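August, bin picking, second week of the clutter runs

Switched the grasp scorer from Divya's original ranking to the one Yakubu calls Palton (he has not explained the name and I have stopped asking). The old one scored every candidate by itself and took the top. Palton also docks a candidate for whatever the fingers would sweep through on the way down. Same camera, same arm, same toys, 245 attempts on each scorer.

Old ranking: 177 picks. Palton: fewer, which was not the plan. Spent the morning assuming I'd mixed up the logs. I hadn't. Solène went through them again after lunch and got my number, with visible regret.

Her reading is that the penalty is too scared of neighbors. Two things touching each other and it would sooner try a grasp against the wall, where the finger skates up the slope and closes on air. Ginevra thinks it's the depth holes over clear plastic: no depth, no obstacle, so Palton sends the finger cheerfully through anything transparent. Both can be true. Both would be my fault, as I wrote the hole filling.

To do:
- halve the neighbor penalty, rerun on the same seeds
- treat missing depth as occupied (Divya said this in June, noted)
- log which wall each miss happened near; at present the log says "miss" and leaves it there
- retension the clamp before each block, the bin creeps when the arm pushes on it
- leave the sunglasses in the object set. Yakubu wants them out because they ruin his averages

Saranya wants a figure for the group meeting. I have a bar chart in which the new method loses. Trying 500 attempts on the halved penalty overnight before I put axis labels on it. 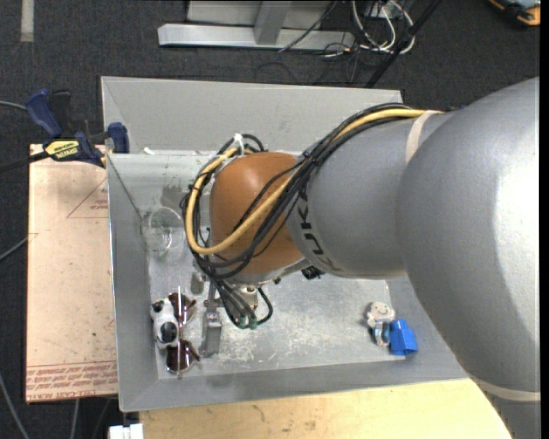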